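Pinzas de mano hechas en el taller: charla con Maribeth Quiambao

Llego con prisa y ella también. Un café, la grabadora encima de una caja de tornillos y a empezar. Maribeth Quiambao lleva desde abril con Rillunow, un par de pinzas que no van montadas en ningún brazo: se las pone una persona, una en cada mano, y lo que hace con ellas queda registrado para que después lo aprenda un robot. Todo hecho en un taller compartido, Findar, segunda planta, sin ascensor.

«El brazo ya llegará», dice. «Un brazo bueno cuesta lo que cuesta. La pinza la puedo hacer yo, la rompo, la vuelvo a hacer. Voy por la versión 35, creo que la 35.»

Le pregunto cuánto lleva gastado. Hace una mueca. 736 euros en material, sin contar las horas, que no las cuenta. La mitad se fue en piezas que acabaron en el cajón: dedos demasiado blandos, una correa que se clavaba en el pulgar, un soporte que partió a la primera semana. Lo de la correa le costó más que la electrónica, porque si la pinza baila en el dorso de la mano los datos no valen nada.

«La gente mira los dedos y yo miro la muñeca», dice. «Ahí está todo.»

La tarea que repite ahora es de lo más tonta. Una bolsa de snacks, un recipiente transparente, una bolsa de tela abierta al lado. Coger lo uno, meterlo en lo otro. Las dos manos trabajando.
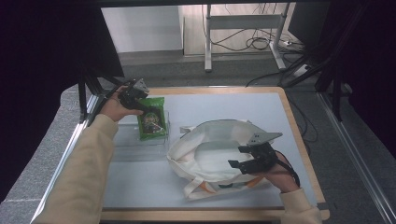
Por qué una bolsa de snacks

Porque es un horror, resumiendo. Brilla, se arruga, cruje, cambia de forma segun por dónde la agarres. Maribeth empezó con tacos de madera y a los dos días se aburrió. «Con un taco todo funciona. Te crees un genio. Luego pones una bolsa y vuelves a la casilla uno.»

La bolsa de tela tampoco ayuda. Las asas se enganchan, la boca se cierra sola. Por eso las dos manos: la idea es que una aguante la tela y la otra meta el paquete. Caso, el programa que escribió para ordenar las grabaciones, separa cada intento y le pone nota, bien, regular o a la basura. Ella revisa las de regular por la noche, en la cama, con el portátil en las rodillas. Mal sitio, reconoce.

¿Cuántas repeticiones hacen falta? «Me he puesto 3,000. Es un número redondo y ya está, no tiene ciencia. Igual con menos sobra, igual no llego ni con el doble.» Le duelen los hombros. Descansa cada 3 tandas, estira, bebe agua, sigue.

Hablamos de los dedos. Negros, angulosos, con la cara interior plana. Los primeros eran curvos, copiados de un diseño que vio por ahí, y el paquete giraba al levantarlo. Con la cara plana aprieta sobre más superficie. Los insertos de latón fueron cosa de cabezonería: se cansó de pasar de rosca el plástico cada vez que cambiaba un dedo, y ahora monta y desmonta sin miedo. «Diez minutos con el soldador y te olvidas. Bueno, diez si no te sale torcido.»

¿Se le ha torcido alguno? «Muchos.» Se rie.

De los cables no quiere hablar y acaba hablando un rato largo. Quiere pasarlo a batería pero el peso se va al dorso de la mano y otra vez el problema de la muñeca. De momento cable. Lo lleva por detrás, con holgura, y aprende una a no tirar.

Cuando le toca agarrar el paquete se calla. Lo coge de pie, un dedo a cada lado, y no aprieta más de lo justo – lo de «lo justo» lo decide la mano, dice, y ese es el dato que le interesa. 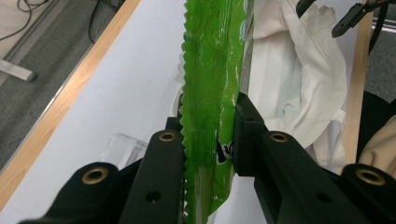 Hägglund opina que falta un sensor de fuerza en cada dedo y que sin eso el robot va a reventar bolsas hasta que se jubile. Se lo dijo en el taller, delante de todos, y lo mantiene: la apertura de la pinza no basta, hay que saber cuánto se aprieta.

Maribeth no lo discute del todo. «Tiene razón a medias. Un sensor más es otro cable, otro fallo, otra tarde perdida. Primero quiero ver hasta dónde llego con lo que hay.» Ya ha dejado hueco en el dedo nuevo por si acaso, eso sí. No se lo ha contado.

Los planos los va a publicar cuando limpie los archivos, que ahora tienen nombres como «final_bueno_2». Le pido fecha y no me la da. Mira la hora, las siete y pico, recoge la taza. Le quedan dos tandas y el taller cierra a las nueve.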